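Ticket 3161: Handheld gripper purchase, second set
Status: Waiting on requester
Opened: August 24, 2022
Project: Hutier

Requester:
We need a second set of handheld grippers. Komorent quoted 2381 per pair, straps included, chargers apparently a lifestyle choice. Please approve before the quote expires in October.

Purchasing:
Quote received. The budget line has 2381 in it exactly, which I admire, but shipping is another 100. Can you rent?

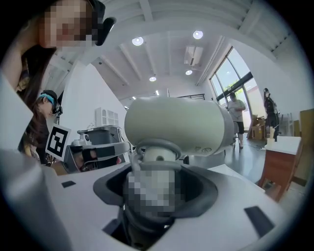
Requester:
Renting was our first idea. Komorent rents by the month with a minimum of 2 months, and the deposit costs more than my car. Arnar sells a cheaper model, but our mounts don't fit it and we'd be back here with a ticket for mounts.

Purchasing:
Then I need the 100 from another line. Does Hutier still have money under "furniture, misc."?

Requester:
It does. We were saving it for chairs. Take it.

Purchasing:
Moved. Still missing: charger price, warranty terms, and a signature on the form. The last form was signed "Ok", and the system doesn't accept that as a name.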